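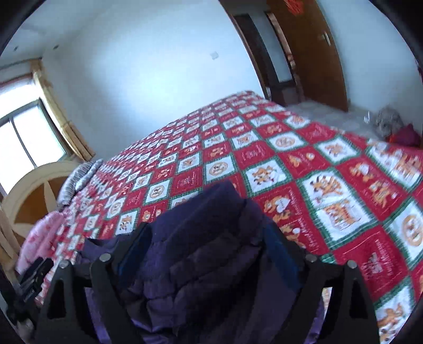 Thenmozhi Marar wrote in after the last page to say she'd washed her down jacket exactly once in six winters, been so horrified by the flat wet pancake that came out, and never dared do it again. She wanted to know if the sour smell around the collar was just something she'd have to live with.

No! Please don't live with it. A puffer is one of the most washable things in the closet, and I get so much pleasure out of doing mine every March that I now do the neighbors' too. So this whole page is about quilted and padded things – jackets, vests, the bed throw, the sleeping bag in the hall closet – and how to get them through the wash, the dryer and the summer without wrecking them.

Reading time: 8 minutes

Search tips, stains, rooms Go

First find out what's in it

Look at the label sewn into the side seam. It'll say down, or feathers and down, or polyester. If the label has been cut out (mine always are, they itch), pinch a section between two fingers. Down feels like next to nothing and you may find a little quill. Polyester feels like a sheet of batting and springs back in one piece.

It matters for the soap and it matters a lot for the drying. Polyester fill is easygoing. Regular liquid detergent, cool water, low dryer, done before dinner. Down needs a soap made for down, or at least a very mild one with no enzymes, and it needs time. Lots of time. We'll get to that.

If the label says dry clean only, I follow it for anything with leather trim or a fur collar. For a plain nylon shell I've washed plenty of them anyway, but that's me and my own coats. You decide.

Before it goes in

Empty the pockets. Then empty the inside pocket you forgot. I once washed a lip balm in a cream-colored vest and I'm still mad about it.

Close every zipper, including the pit zips, and fasten the snaps and the hook-and-loop tabs at the cuffs. Open hook-and-loop will chew on thin nylon the whole way through a cycle. Take off the hood if it comes off and wash it in the same load.

Go over the outside for holes. A pinhole that leaks one feather a week will leak a handful in the washer. I use a bit of nylon repair tape cut into a circle, because square corners lift. Press it down with the back of a spoon, leave it overnight and wash the next day. It holds beautifully.

Then the grimy places: the inside of the collar, the cuffs, the chin guard where the sunscreen and lip stuff goes. Wet them, put on a drop of plain dish soap, and work it in with an old soft toothbrush in little circles. Give it 12 minutes or so to sit. You will be amazed at the color of the water. This is the bit that takes care of the smell, Thenmozhi! Most of it is in that collar and the rest of the coat is hardly dirty at all.

In the washer

A front loader is best. A top loader with no post in the middle is fine too. If you have the kind with the post, I'd take a down jacket to the laundromat or do it in the bathtub, since the post grabs and twists and can pop the seams between the quilted channels.

Clean out the soap drawer first. Old fabric softener in there is bad news for down – it coats the feathers and they clump. I pull the whole drawer out and run it under the hot tap.

Cool water, gentle cycle, slow spin. Less soap than you think. Then a second rinse, and I nearly always do a third. Squeeze a sleeve over the sink when you take it out. If there's any suds at all, rinse again.

Two jackets at a time balance the drum nicely. A single one tends to slump to one side and set off the banging, and then the machine quits in the middle and you have a coat full of water. If you've only got the one, put a couple of bath towels in with it (old ones that have quit shedding lint).

Lift it out with both arms underneath, like a sleeping cat. A soaked down coat is heavy and the weight of it hanging from the shoulders can tear the thin inside walls that keep the fill in place. I carry mine to the dryer in a plastic dishpan.

The bathtub way

Rajeshwari Krishnan doesn't have a washer in her apartment and does all of hers in the tub. She fills it ankle deep, swishes the soap in before the coat, and then presses the coat down flat with her palms over and over. No wringing. Drain, press, refill, press. She says four refills gets it clear and her back knows all about it by the end. Roll it up in a big towel and kneel on the roll to get the worst of the water out.

Drying, where it all goes right or wrong

The flat pancake is normal! Wet down looks awful. It looks like you've drowned something. Please don't give up at this point, and please don't hang it in the bathroom and hope, because down that stays wet for days goes sour and then you really do have a smell.

Low heat. Put in clean tennis balls or wool dryer balls. I use 3 and the noise is terrific, so I run it on Saturday when everyone's out. Every half hour stop the dryer, take the coat out, shake it hard by the hem, shake it by the shoulders, and break up the lumps with your fingers. You'll feel them, wet little wads down in the corners of each channel. Pull them apart gently through the cloth. Turn the coat inside out every other time.

How long? My big coat took over 2 hours last spring. It'll feel dry long before it is. Here's my check: let it cool completely on a chair, then hold a thick section against your cheek. Cool and clammy means back in. If you can still feel a lump anywhere, that lump is damp, however dry the shell feels.

Polyester jackets need nothing like that. One low cycle, or a night on a fat hanger near an open window.

Lakmal Siriwardena asked about high heat to hurry it along. I wouldn't. The shell on a light jacket is thin stuff and it can shrivel or go shiny where it touches the drum. I have a vest with a shiny patch shaped like Florida to show for my impatience.

Getting the water to bead again

If rain used to roll off and now it soaks in, washing alone often brings some of it back, and a warm tumble helps. If not, there are spray-on treatments. I like the spray better than the wash-in type for anything padded, since you want it on the outside and you don't need it in the lining. Spray while the coat is still damp, on a hanger outdoors, wipe off the drips with a rag, then finish the drying as above.

We use cookies to remember your settings and see which tips get read. Accept Manage choices

Putting them away

Clean first, always. Moths and silverfish like a dirty cuff much better than a clean one, and body oil that sits all summer turns yellow.

Then give it room. Those little stuff sacks are wonderful for a suitcase and bad for storage. Same goes for the vacuum bags, and I know everybody loves them, I loved them too. I kept a throw in one for two winters and it never puffed up properly again. What works in my house:

A cotton pillowcase, king size, one jacket in each, folded once across the middle and laid on the closet shelf. Write the name on a strip of masking tape.

A wide hanger for anything polyester, with an old button-down shirt over the top to keep off the dust.

For the sleeping bag, a big mesh laundry sack hung on a hook. Airy, cheap, easy to find.

Under the bed is fine if the floor is dry. I lay a clean sheet down, put the coats on it in one layer and fold the sheet over. Cedar blocks are nice, but sand them lightly each year or they quit smelling of anything.

When you take them out in the fall, twenty minutes in the dryer with no heat and a couple of the balls wakes them right up.

Small things people have sent in

Perihan Başaran takes candle wax off a quilted shell by putting the sleeve in the freezer for an hour and flicking the wax off with a plastic bread tag. I tried it and it works much better than the iron and brown paper way, which scares me on nylon.

For a feather poking out through the cloth, don't pull it. Pinch it from behind and draw it back in, then rub the spot so the hole closes up.

A stiff zipper likes a rub of plain candle. Run it up and down a few times and wipe off the extra.

Aishwarya Pisharody washes the kids' ski mittens by putting them on her own hands and washing her hands. I laughed out loud, and then I did ours the same way that night. Dry them standing up over a pair of jelly jars with the cuffs down.

Ink on a pocket edge: rubbing alcohol on a cotton swab, dab, turn the swab, dab again. Test it inside the hem first.

Somebody asked about pillows and yes, nearly everything here goes for feather pillows too, two in a load, but they take even longer to dry and I do mine over two evenings with a night on the rack in between.

Get the next tips page by email Your email address Sign up

Next time is wool blankets, and I still need answers from anyone who has gotten pine sap out of one. Write to me!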